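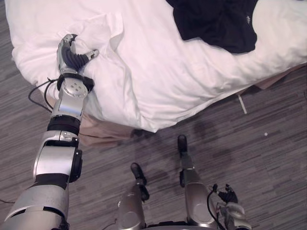

Step 4. Pairing your Virna earbuds with a phone or tablet

Dec 5, 2023 – by Tumaini Mosoti
Search the guides Go

1. Pop both earbuds into the case, close the lid and let them charge for 23 minutes. I know you want to hear them right away, but please give them that little rest first!

2. Open the lid and hold the button on the back until the light blinks white.

3. On your phone, open the Bluetooth list and tap Virna 930 – if you see two entries, pick the one without an L or R after it.

Note: Tablets can be slow to find them, so feel free to go back and try step 2 again.

Caution: Keep the volume low the first time you play anything, as these little things get loud.

129 shares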